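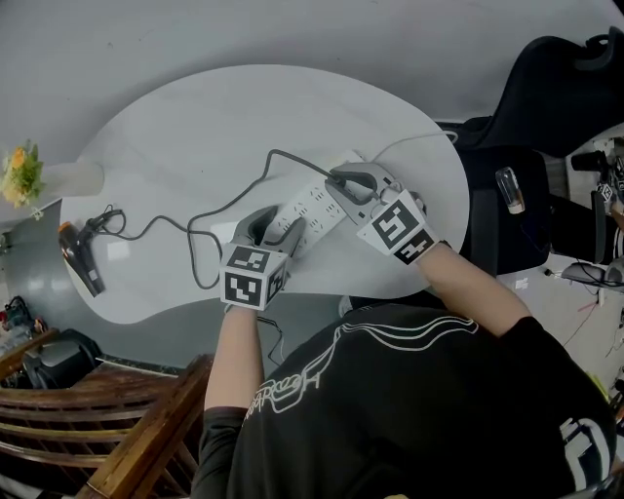 Right-hand gripper on the plug, left one over the power strip. The hair dryer's at the other end of the cable.

Plugs are the job I get asked about most, so I've put my tips for showing one by hand in one place. I do mine with a pair of hand-held grippers, and most of this works if you're driving an arm by remote control too.

Lay the strip on a slant. Square to the table your wrist ends up in a daft position, and the arm that copies you later will have to get into it as well. Try it a few ways before you record anything.

Grip the body of the plug, never the cable! I aim for the thickest bit and close slowly. If the fingers slip, open up, back off and start again from the beginning (don't fiddle, the fiddling gets learnt too).

Keep the other hand near the strip. Light strips skate about when you push, and a bit of pressure at the side is usually plenty.

Watch your marker cubes. Mine have to stay in view of the camera or the tracking jumps, and I lost 12 good goes one afternoon by leaning too far over. Fengying Zhong taught me to glance at the cubes before each push and it's stuck.

Leave the cable in big lazy loops, and change them every time. My first 86 goes at Ostau had the flex lying the same way, and the arm was hopeless with any other. I've done 270 since with it all over the place and it's much happier.

Oh, and switch off at the wall first. You're practising the plugging in, you don't need the dryer going.

More from the bench
Folding tea towels with two grippers
Grethe Hviid on jar lids and sore thumbs
Remote control: slow down your left hand
Wiping up crumbs, the Nandetik way

Contact Fadton Bench Notes | © Fadton | Back to top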